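Convocatoria: participantes para pruebas de manipulación de panadería con brazo robótico

Ornulico busca 30 personas para una serie de sesiones con robots en su taller de Bielecka. Las sesiones empiezan en noviembre y están pagadas. No hace falta experiencia previa con máquinas.

Por qué abrimos esta convocatoria

En la primavera pasada tuvimos un fallo en la celda de panadería. El brazo debía coger una pieza de pan de la mesa y dejarla en la cesta. La pinza cerró sobre una trenza, el control de fuerza leyó un valor antiguo y los dedos siguieron apretando. La operadora metió la mano para retirar el pan, pensando que el ciclo había terminado, y el brazo reanudó el movimiento. Quedó con un golpe en la muñeca y una contusión leve. Pulsó la parada de emergencia ella misma.

Revisamos 536 ciclos registrados antes del incidente. En 4 de ellos aparecía el mismo retraso en la lectura de fuerza, sin que saltara ninguna alarma. El defecto del programa está corregido. Lo que queda por resolver es la otra mitad del problema: la persona creyó que el robot estaba parado, y nada en la celda le decía lo contrario con suficiente claridad.

Yolotzin Quintero, responsable de seguridad del proyecto Cloleo, ha preparado un nuevo sistema de avisos y una nueva secuencia de pausa. Necesitamos probarlos con gente que no conozca la celda.

El puesto de trabajo

La mesa va cubierta con tela gris clara. Se trabaja con pan y bollería, una cesta de mimbre y un brazo con pinza de dos dedos.

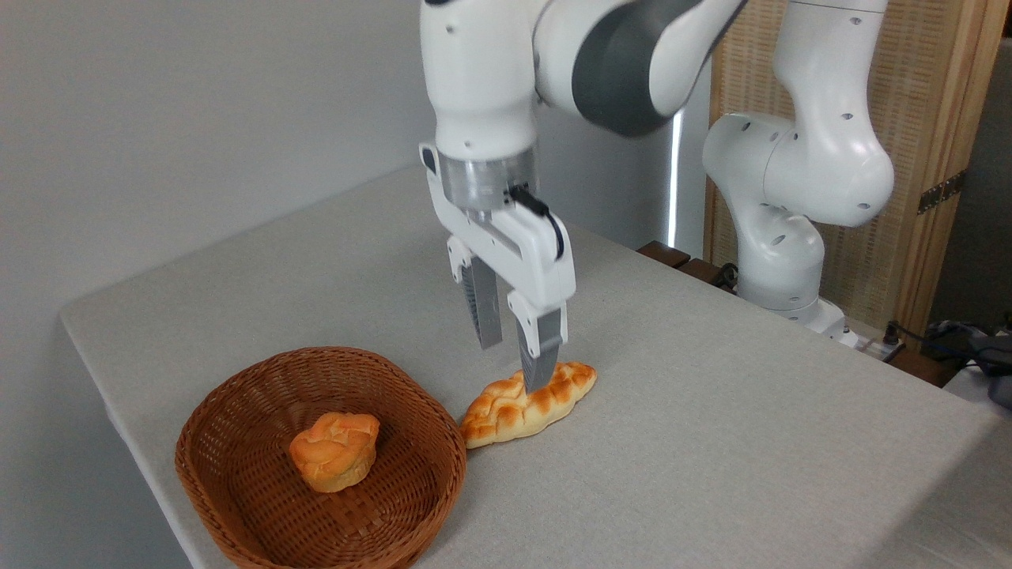 Con la trenza en la mesa, la pinza está abierta; con el cruasán, está cerrada sobre la pieza.
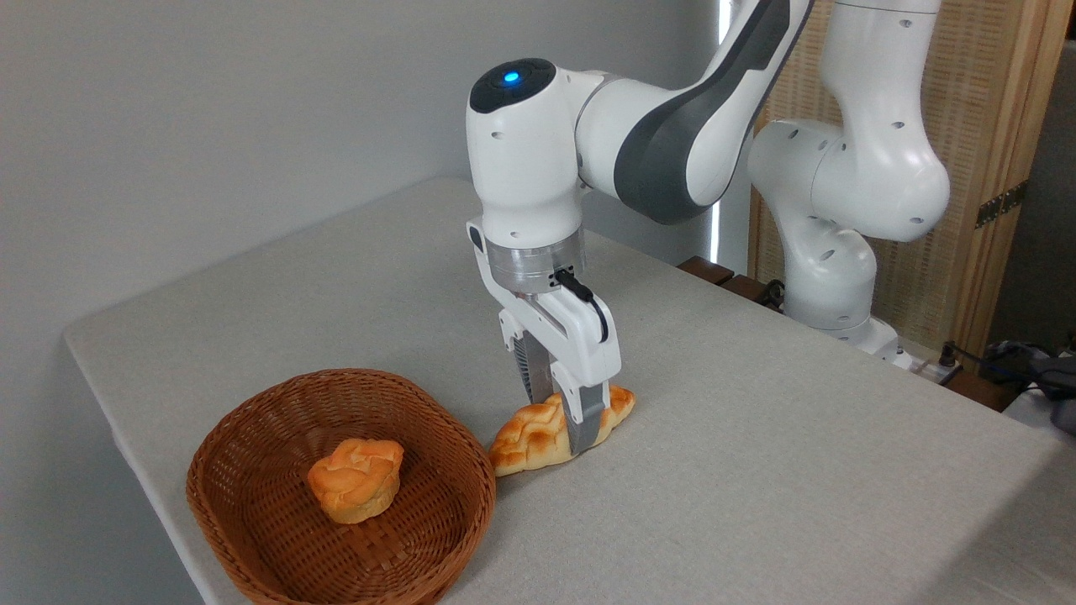
Qué hará cada participante

– Una sesión individual de 40 minutos, con una explicación previa de las normas de la celda.
– Observar al robot desde detrás de la línea marcada en el suelo e indicar con un pulsador cuándo cree que está parado, en pausa o a punto de moverse.
– Retirar y reponer piezas de la mesa solo cuando la persona supervisora dé permiso y el brazo esté bloqueado.
– Contestar un cuestionario corto al terminar.

En algunas sesiones provocaremos paradas a mitad de ciclo. No avisaremos del momento, pero el participante estará siempre detrás de la línea cuando ocurran. La velocidad del brazo estará limitada durante toda la prueba y habrá una persona de nuestro equipo con la parada de emergencia en la mano.

Requisitos

– Ser mayor de edad.
– Entender instrucciones habladas en español.
– No haber trabajado en Ornulico ni en Indport, que hace el mantenimiento de la celda.
– Llevar calzado cerrado. El pelo largo, recogido. Sin anillos, pulseras ni mangas sueltas.
– Avisar antes de la sesión si se tiene alergia al gluten, al huevo o a la leche. La bollería se manipula sin guantes y no se come.

Si usa marcapasos u otro dispositivo implantado, indíquelo en la solicitud y le llamaremos antes de darle cita. Nos interesa que haya participantes con daltonismo o con pérdida auditiva – los avisos tienen que servir también para ellos.

Pago y datos

La sesión se paga por transferencia, también si el participante decide dejarla antes de tiempo. Los gastos de transporte público se abonan aparte, con el billete. Grabamos la mesa y las pulsaciones del mando. No grabamos la cara ni la voz. Las respuestas se guardan con un código y se puede pedir que se borren.

El informe del incidente está disponible para quien quiera leerlo antes de firmar el consentimiento. Pídalo en la solicitud.

Cómo apuntarse

Rellene el formulario de participación de la web de Ornulico o deje sus datos en la recepción del taller, a la atención de Dario Sala. Indique edad, teléfono y si prefiere venir por la mañana o por la tarde. Las citas se dan por orden de llegada de las solicitudes. Si el grupo se completa, abriremos lista de reserva.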